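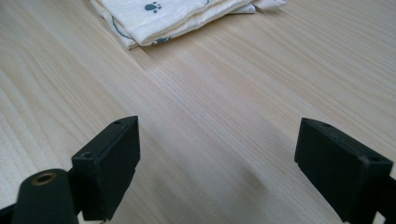
Search tickets

Ticket 472 - Finger gap reads wrong after swapping hand-held gripper, Morgate vs. Nseir
Status: Open
Area: Grippers / hand-held
Site: Dundstead bench

Summary

We are comparing two hand-held grippers for cloth folding demos. The Morgate unit is the one we have used since spring. The Nseir unit came in as a possible replacement. Both run through the same Lekovness controller, which logs the finger gap and the wrist camera stream together.

With the Morgate, the gap value comes back to the same number every time the fingers are let go. With the Nseir it does not. The value creeps up over a session and the fold script then starts the close too late. On cloth this means the fingers meet above the fold and come away with nothing, or with only the top layer.

Steps to reproduce

1. Start the controller with the Nseir plugged in. Let it finish its startup check.
2. Squeeze the trigger all the way, let go, and write down the gap value.
3. Repeat for a full session without restarting.
4. Compare the open value at the end with the one from step 2.

Expected: open value stays the same.
Seen: open value at start was 1,000 counts. At the end of the session it was 3,035. Closed value moved up along with it, so the travel is the same and only the zero has shifted.

Update 1

Swapped the cable. No change. Swapped the port on the controller. No change.

Ran the Morgate on the same cable and port for the same length of session. No shift at all. That clears the cable, the port and the controller as far as I am concerned.

Update 2

Support asked whether the fingers could be slipping on the slide. Put a strip of tape across the slide and carriage and marked both with a pen while the fingers were open. Ran another session. The marks still lined up at the end and the logged value had moved anyway. So the fingers go back to where they should and the number is wrong.

Support also asked whether the camera could be used as a check on the gap. It can, within limits. Both fingers are in view when open, and the block edges stand out well against the pale table. I don't trust it for small changes. The near finger takes up a lot of the view and a slight change in hand angle does not affect the gap but does change how far apart the edges look. It is good enough to tell open from half open.

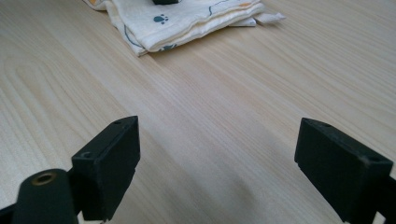
Wrist camera view, fingers apart, nothing in the grip. Folded cloth farther back on the table.

Update 3

Went through the saved frames next to the log. The frames I picked from early and late in the session both have the fingers open with bare table between them. The log has them more than 2,000 counts apart. Attached the log in the ticket files.

Also tried these:

- Firmware rolled back one version. Same shift.
- Firmware forward again, settings cleared. Same shift.
- Left the gripper plugged in and untouched on the bench over lunch. No shift. It only moves when the trigger is used.
- Slow squeezes only. Shift is there but much smaller.
- Fast squeezes only. Shift is worse than in a normal session.

The last two make me think the encoder is missing steps on the way back when the trigger snaps open. The return spring on the Nseir is a good deal stiffer than the one on the Morgate.

Reply from support

Thank you for the log. The pattern fits missed steps on fast return. Please try setting the sample rate to 2 times the default in the controller profile and run the fast squeeze test again. If the shift goes away we will send a profile file. If it stays we will swap the encoder board. Please do not change the spring.

Update 4

Doubled the rate and ran the fast squeeze test on Saturday. The shift is smaller but has not gone away. At the doubled rate the controller also drops camera frames now and then - not many, but the fold script stops when it sees a gap in the stream, so I can't leave it this way.

Set the rate back to default. As a workaround the script now asks for a fresh zero before each fold. The operator lets the fingers open all the way, waits for the beep, and then goes to the cloth. It adds a few seconds to every fold. Pickups on the top edge are back to what we get with the Morgate.

Comparison is on hold until the new board is in. On grip feel alone I would take the Nseir, but I'm not scoring it with the workaround running. Please ship the board to the Dundstead address on the account and keep this ticket open.

4 comments
0 shares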